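Gasket Creep in Low-Pressure Steam Flanges
Term project, Process Equipment II
Úna Mac Giolla and Raimonds Vaher

Our original plan was to test six gasket materials. The budget had other views, so we tested two: a compressed fiber sheet and a filled PTFE sheet, both cut by hand from offcuts sent by Hodari. Raimonds did the cutting. The early gaskets were round in spirit.

Each gasket was clamped in a four-bolt flange on the Seden rig and tightened to a torque of 40 N·m in a cross pattern. We then ran the loop for 552 hours in total, split evenly between the materials, and checked bolt load with a strain gauge washer at the start and end of every shift. The washer was on loan from the Urunton lab and came with a calibration sheet for a different washer – we redid it.

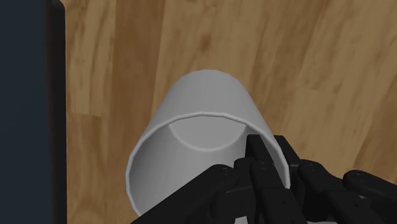 The fiber gaskets lost most of their bolt load in the first day and then settled down. After retightening they held 89 percent of the starting load to the end of the run. The PTFE gaskets kept relaxing at a slow, steady rate, and one began to weep at the lower bolts during a cooldown in March.

Ní Mhurchú's method for predicting creep, which we used in the proposal, put the PTFE loss at some 2 percent. We were well past that by the second morning. Her method assumes flat flange faces, and ours had been dropped at least once before we got them.

For a repeat we would machine the faces first and log bolt load continuously. We would also buy the gaskets already cut.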